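Notebook, two-arm cell, February

Reason for the entry: the right gripper lost its reference again during the night program, and I used the stop to do the complete round of care on the cell. I write it in the order I did it, so that the next person can repeat it.

Before switching off

Counter on the controller showed 800 cycles from the last greasing. The plan from Vondutitz says 1000, but with the cloth fibers we have here I prefer to go earlier. I saved the joint offsets to the shared folder under Flakov, the same place as last time. Please do not save them on the controller only. In the last restart we lost them and it took me a full afternoon to find the zero positions again.

Cables

Both gripper cables were taken off, looked at and put back. The left one has a small flat place in the jacket where it was pinched, the conductors are fine. I turned it so that the flat place does not bend any more. Left cable has to make a wide arc over the white cloth into the top of the gripper. If it is shorter than this, the wrist pulls on the plug when it turns inside, and after some days we get the communication fault. Right cable goes in a loop down along the arm. I gave it a little more length and fixed it new with two soft ties. No hard ties on these cables, please.

The spare cable from Khumalo has the plug turned by 90 degrees. It fits but it stands up in the way of the pole. I put it back in the box and wrote on the label.

Right gripper

Opened the housing cover, four screws, the short one belongs to the back. There was a thread from the cloth around the slide, maybe 3 cm of it in one knot. Cleaned with a dry brush, one drop of the light oil, no grease at this place. After closing, the gripper moves without the small jump at the end of the stroke. I think this jump was the cause of the lost reference, but I am not sure, because the fault never came while I was looking.

Screws with 88 on the small torque driver scale. The scale has no unit printed, so I only can say "88 like always".

Frame and cloth

The frame must be checked every time when the arms have been working on it, otherwise the taught points are wrong and we blame the arms. I push on every pole by hand near the corner joint. The corner at the right had play, so I seated it again. White cloth pulled toward the back, black cloth hanging free in front.

Both arms at the front of the frame: 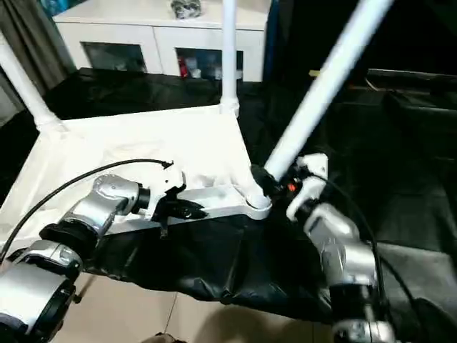
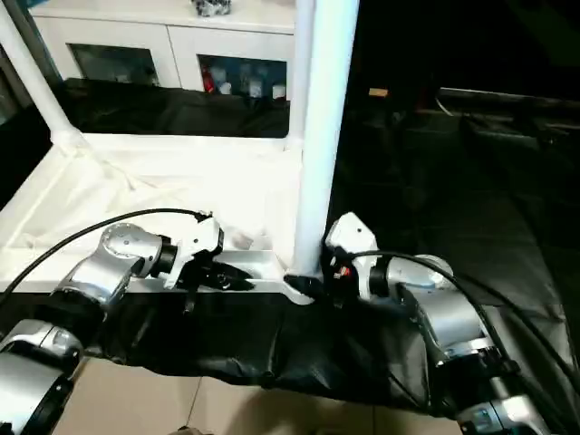 Check of the reach

Drove both arms by hand mode at low speed to the front edge, first left, then right, then both together. What I look for:

Left: wrist comes to the front edge and the cable still has slack. OK.
Right: gripper comes close to the pole and does not touch it. At the taught point it was too near for my taste, I moved the point 3 mm outward and saved it.
Both: elbows stay away from the black cloth. In the old program the right elbow caught a fold when it came back. I raised the return point a little, and the fold stays where it is.

Then I ran the reference drive ten times on each side. No fault. After this the short Vurnovby test program, 200 cycles, with me sitting beside for the first part only. The log is clean, the current of the right gripper is lower than before the cleaning and now nearly the same as on the left.

Open points

Order soft ties, the bag is nearly finished.
Somebody with better eyes than me should look at the left plug, pin number two looks a bit dull.
Next greasing: please write the counter value here and also on the card at the controller. The card still has the old value, I had no pen with me at the cell.
I would like to try a tighter woven cloth that gives fewer threads. Until we have one, brush out the slides after every night run, it takes a few minutes.

Cell is switched on again, new offsets are saved, night program is loaded but not started.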